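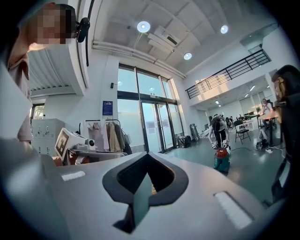
Zulesura Student Robotics Club
Progress report to the Dodura Fund: Project Ida, second period

Summary

We are very happy with where Ida has got to. When we applied to the fund, the plan was to have students collect their own demonstrations of household jobs with hand-held grippers, clean up the recordings, and use them to train a small arm to do the easy parts. At the time of our last report we had the grippers and a lot of good intentions. Since then we have recorded more than 1000 demonstrations, moved from tabletop tasks to floor tasks, and had the arm repeat the first of the tabletop tasks on its own in front of the whole club. There was a fair amount of shouting.

The two things that are behind plan are the labelling and the written guide for other clubs. Both are covered further down.

What the students have been doing

The club is still organised in four teams, and we have kept the rule that everybody swaps team at half term. It costs us a session each time while people find their feet, but we would not go back to fixed teams. In the first period the students who liked coding never touched a gripper and the students who liked the grippers never opened a recording. Now most of them have done both, and the arguments in the club are much better informed than they were.

The recording team plans and performs the demonstrations. The review team watches every one and decides whether it is kept, trimmed or thrown away. The training team looks after the models and the arm. The workshop team prints, mends and recalibrates, and has probably learned the most of anyone. They redesigned the finger pads in March after the old ones kept sliding off smooth plastic, and the new version has been so much easier to work with that we have gone back and re-recorded the jar task from scratch.

Moving to the big hall has helped enormously. In the old classroom we could set up one task at a time and had to pack it all away again by the end of the session. The hall has room for recording and desk work side by side, and the teams can talk to each other across the floor when something goes wrong.

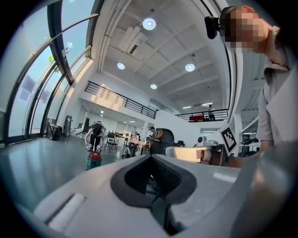

The hall during a floor-task session, with a marker card propped up near the arm.

We did have some trouble with the light. The windows in the hall are very large, and on bright afternoons the sun moves across the floor quickly enough for two recordings of the same task to look quite different. The review team noticed before any of the adults did. At first we tried to record only in the mornings, which was hopeless with the timetable. The training team then asked whether the variety might do some good, so we now record the same task in several kinds of light on purpose and write the time of day in the log. The early results are encouraging, though we would like another term before claiming anything.

Tracking was the other long job. The system follows the square printed patterns on the grippers, and if a hand or a sleeve gets in the way the recording has a gap in it. Students now run a short check before every session – hold still, turn, reach, come back – and look at the plot before they start on the real task. Szulc, who supply our printed marker sheets, sent us a matt version to try after we wrote to them about glare. It was a great improvement and we have switched over completely.

From tables to floors

In the application we said we would attempt one task that a person would call a proper chore. The students voted, and vacuuming won by a mile over folding towels (a relief to the adults, as towels are very hard). We had broken it down on paper into small steps such as uncoiling the hose, picking up the wand, steadying the body of the machine and pressing the switch, and each of those is recorded as a separate task before anyone tries to join them up.

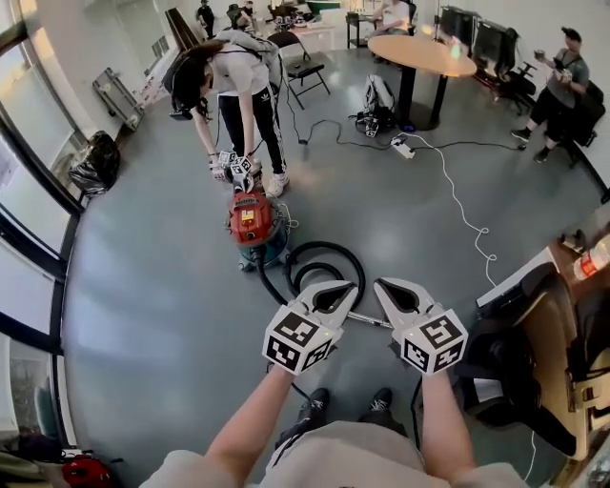 Floor tasks have turned out to be a different sport from table tasks. Everything is lower, heavier and more inclined to roll away, and the way a student stands matters as much as what the hands are doing. Two-person demonstrations came out of this. One person works at the machine, bent right over in the headset with both grippers pressed on the red top of the vacuum, and a second person has a pair of grippers ready at the wand end, where the hose lies in loops on the floor between them. The students worked out for themselves that the pair have to agree who moves first, and the call-outs they use for it have gone into our session notes word for word. The cables across the floor are on our list too. We have asked for covers, and until they arrive one member of each pair watches feet and nothing else whenever people change places.

The wand is the part everyone wants to try. It is thin and smooth, and picking it up with pointed fingers is fiddly at first. New members usually need most of a session to get a clean lift, and the whole hall tends to hear about it when they do!

Results so far

The arm can now pick up a plastic bottle, carry it to a tray and let go without knocking it over, with the bottle starting anywhere inside the marked area. It fails when the bottle starts on its side. The students are keen to fix this and have begun recording for it.

The jar task works with the lid already loosened. With a tight lid it does not work at all.

None of the floor tasks has been tried on the arm yet. It is fixed at table height and would need a different mount, so for this period the floor work is about recording well and learning how to describe a long job in short pieces.

Where we are behind

Labelling takes far longer than we allowed for. A student can record a demonstration in less time than it takes to mark where each step begins and ends, and the queue grew all through the period. We have simplified the label list and moved one recording session each fortnight over to labelling, with biscuits. The queue has stopped growing, and we expect it to shrink before the next report.

The guide for other clubs exists as a long shared document with far too many headings. The chapters on printing, calibration and the pre-session check are ready to be read by outsiders. The chapter on training is still mostly notes.

Money

Of the £3000 awarded, we have spent £2360. The largest items were gripper parts and printing material, followed by storage drives and the second headset. We spent less than planned on travel, as the visit to the regional meet-up was moved to next term. The remainder is set aside for cable covers, the new arm mount and printing the guide.

We would like to ask permission to move the unspent travel money to the mount if the meet-up does not go ahead. We will write separately as soon as we know.

Plans for the next period

Finish the vacuum step list and record every step in both morning and afternoon light.
Clear the labelling queue.
Build and test the lower mount for the arm, starting with the wand lift.
Send the finished chapters of the guide to two other clubs and ask them to follow the instructions without our help.
Hold an open evening for families, with the bottle task running live and a pair of grippers for visitors to try.

The fund's representatives would be very welcome at the open evening. We will send the date once the hall is booked, and the students have already asked whether you would like a turn with the grippers.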